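Filed under: Automation / Hands-On Reviews / Checklists

Sarnix Hand Kit: Safety Checklist Before You Sign

We have had the kit on approval from Billness since February, and I've added my comments as I went, so please forgive the rambling.

1. Emergency stop reachable from both sides. PASS. A lovely big button, too!

2. Sleeve and finger joints. PASS, with a note.

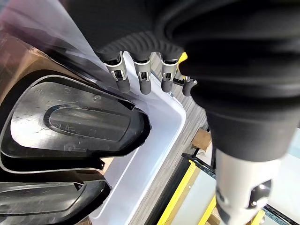
Sleeves are the part I fussed over most, as a torn one lets grit into the palm. Run a cloth along the ribbed band above the fingers, and while you're there look at the little screws in the silver brackets (I do mine before every shift, with a cup of coffee close by). Billness asks for a full check every 500 cycles. We did ours at 497, which I think is near enough.

3. Cables clamped at the forearm. PASS. Give each one a gentle tug, power off.

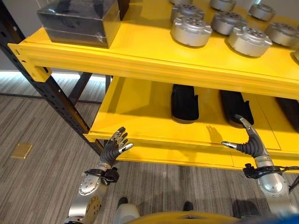

4. Shelf load and bolts. PASS. Retighten after any move, even a short one across the room.

5. Manual and spares. FAIL. Spare fingertips (part 2436) were missing, and I'd dearly like them before we pay.

Comments (2)

mittal_fan: Does item 2 apply to the older sleeves?

benchside: It does for us, and we check a bit sooner.

Related
Atis Gripper: First Impressions
Mittal Service Plans Compared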